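Home and Shared Workshop Builds > Arms, grippers and handheld rigs

Thread: Two-handed gripper rig, the plug job, and my cable problem

jabari_m
Jul 22, 2024
Hello all. Some of you saw my first go at this in December, when it was one gripper, a lot of tape and a kitchen chair. I've now got a pair of handheld grippers, left and right, with a camera on each and one more looking down from head height. The idea is the same as before. I do the job by hand through the grippers, record it, and later on the arms get to learn from the recordings. The arms are still in bits at Futia (that's our shared workshop, for the newer people), so for now I'm the arms.

I've moved on from stacking blocks because blocks were getting dull. The new job is a white extension lead. Left hand steadies the strip, right hand picks up the strip's own plug and pushes it into one of the sockets on top. It isn't connected to the mains, before anyone shouts. I picked it for being white on white with a floppy lead in the way, and it has been every bit as annoying as I hoped!

Finger tips are printed solid, very dark green filament that everybody takes for black, bolted through the side. Brass inserts in the mounts so I can swap fingers without chewing up the plastic. This is what the gripper camera gets before I go in for the plug:

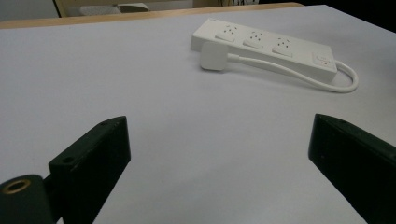

Gripper camera view, fingers open. Plug loose on the table in front of the strip.

Two things I'd like opinions on. First, the fingers are big. They fill a fair bit of the bottom of the view and I keep wondering if I should slim them down. Second, the cables off the grippers. They're stiff and they tug at my wrist when I turn my hand over, and I can feel myself moving in a daft way to keep them happy. I don't want the arms learning my daft way.

Jaw opening is 27 mm wider than on the old pair, if that helps anyone compare.

solberg_r
Good to see this moving again. I'd leave the fingers alone. You want to see the tips in the picture, both of them, all the time, or how is the model meant to know where they are? We slimmed ours on the Vander build and ended up with pretty pictures and a gripper that missed things by a hair's width. Went back to the fat ones.

What I would change is the surface on the inside. Solid print on a chunky plug body is going to slide. Have you got any rubber on there?

jabari_m
Not yet. I had some thin rubber sheet on the old pair but it peeled at the corners and then the plug would catch on the flap. I've got a better glue now so I might try again.

bernadetteh
I'm going to disagree with Ragnvald, sorry. There's a difference between seeing the tips and seeing a great wall of finger. Looking at your picture, all the useful stuff is up in the top half and the bottom half is mostly finger and a bit of bare table. When you close in on that plug you'll be looking at the plug over the top of two dark blocks. I'd keep the length and taper them in width towards the end. You don't lose any stiffness worth talking about if you print them on their side.

Also, what are you doing for exposure? White strip on a pale top with near-black fingers is a nasty mix. If the camera is on auto it'll change brightness every time the fingers close.

jabari_m
Exposure's locked, learnt that one the hard way with the blocks. It took me a whole afternoon of looking at recordings that went pale every time I let go of something.

Taper is a fair shout. I'll print a set and try both.

solberg_r
You do lose stiffness, Bernadette. You may not care about it when you're picking up a plug, but you will when you push the plug home. Those sockets have shutters in and they take a proper shove. A tapered tip twists, the plug goes in cocked, and then you're wiggling it.

bernadetteh
Then wiggle it! People wiggle plugs. I wiggle plugs. If the recordings have no wiggling in them, the first time the arm gets it cocked it won't have a clue what to do next.

solberg_r
That's a different argument from whether the fingers should bend.

intan.s
Can I drag this back to the cables, because that's the bit that'll hurt. I've got the same sort of tug on mine and it gave me a sore forearm within a week. Where do they leave the gripper, and where do they go after that? Have you got a photo from the top camera with both hands in?

jabari_m
Yep, sorry, should have put that up at the start. Sleeve of shame included.
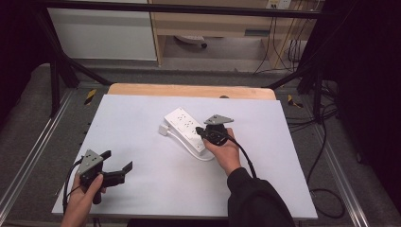
Top camera, both grippers over the board. One black cable off each.

The right one runs down past my wrist, and the left one makes a loop down towards the bottom left corner. The pile of cable over on the right side of the frame is on my list, please be kind. Grey triangular plates on top are for mounting bits, the holes let me bolt on whatever I'm trying that week. Each gripper comes out at 631 g with its plate, which felt like nothing on the bench and feels like a brick by teatime.

The frame bars are 1470 mm long, left over from a stall somebody at Futia used to take to craft fairs. Black tube, bolts together in no time, wobbles a tiny bit if you lean on it, so I don't lean on it.

intan.s
Right, there's your trouble I think. The right-hand one goes down past your wrist, so every time you roll your hand the cable has to roll with it. Take it up instead. Little strain relief at the back of the gripper, then up your forearm under a soft strap, slack loop at the elbow, and from there over the top bar of the frame. You already have a bar crossing above you, so use it. I hung mine from a bit of elastic off the top bar and it takes a good part of the weight as well.

And get the softest cable you can stand to pay for. The stiff ones never relax.

jabari_m
Elastic! I like that. Won't it pull the gripper upwards when I reach down low, though? I'm a bit worried about swapping a tug to the side for a tug to the ceiling.

intan.s
A bit, yes, if it's too short. Make it long and weak. You want it to just about carry the cable and leave the gripper to you.

ngan_than
Hi, I've been reading for a while but this is my first post. I'm doing something like this with one hand only (no room for two, it's a bedroom desk). I tried an elastic from above and I didn't get on with it. It came into the top camera's view and swung about after every move. I ended up running the cable up my arm like Intan says but then over my shoulder and down my back to the computer. It looks silly but I forget it's there.

intan.s
That'd work too. Swinging is real, I've had to tie mine back to the side of the bar so it stays out of shot. Over the shoulder only gets awkward with two, because you end up wearing a harness – though some people seem to like that.

jabari_m
Welcome Ngân! Shoulder route is free and I can try it tonight, so that's going first. How many goes have you recorded with yours, and is it any good yet? I'm on 423 for the plug and I have a feeling too many of them start with the plug in nearly the same spot, because I put it back in front of the strip without thinking.

ngan_than
I don't have as many as that. Mine is putting a lid on a jar, and it was bad until I started putting the jar down with my eyes shut. Then it got better quite quickly. I also turned the jar upside down sometimes so it had to learn to turn it back, but that made everything worse and I threw those ones away.

bernadetteh
Eyes shut is a great tip. With the lead I'd go further and pick the whole strip up and drop it back between goes, at a different angle. The cord will land differently each time as well, and if you ask me the cord is the hard bit of this job. In your first picture it loops nicely round the end with the switch and stays out of the way. In the second it's curling round underneath the strip. What happens when it's lying across the plug, or over the socket you're aiming for?

jabari_m
I move it with the left hand, when I remember. I've got a few of those. Not enough.

solberg_r
Keep those in, but don't mix them up with the clean ones until you know the clean ones work. Start simple. I know Bernadette will say otherwise.

bernadetteh
I do say otherwise! Mix them from the start. You'll only have to go back and do them later when you're sick of the sight of that lead.

solberg_r
He's sick of it already by the sound of it.

jabari_m
I am a bit, yes. I had a dream about it.

OK, so the plan, and then I'm off to the workshop. Cable over the shoulder first, then Intan's long weak elastic if the harness look gets too much. One set of tapered fingers and one set left as they are, with rubber on the inside of both so it's a fair fight. And I'll be dropping the strip with my eyes shut, cord and all. Bernadette, if the tapered ones twist on the shove I'm going to let Ragnvald have it and there'll be no appeal.

bernadetteh
Print them on their side and use more walls. If you print them standing up it doesn't count.

intan.s
Let me know what cable you end up with as well. Mine's due for replacing and I'd like something softer.

jabari_m
Will do. I've got a short length of the Todorova stuff in a drawer that's soft as a bootlace, but I don't know yet if it'll carry the camera signal that far. I'll try it on the left one first and post what I find.

ngan_than
Please post the finger files too if you don't mind, I'd like to see how you did the angle at the top.

jabari_m
They're in the Narkholm folder with the old ones, in the fingers bit. I'll add the tapered set when it comes off the printer. The hole spacing changed between the old pair and this one, so don't mix them or the bolt won't go through.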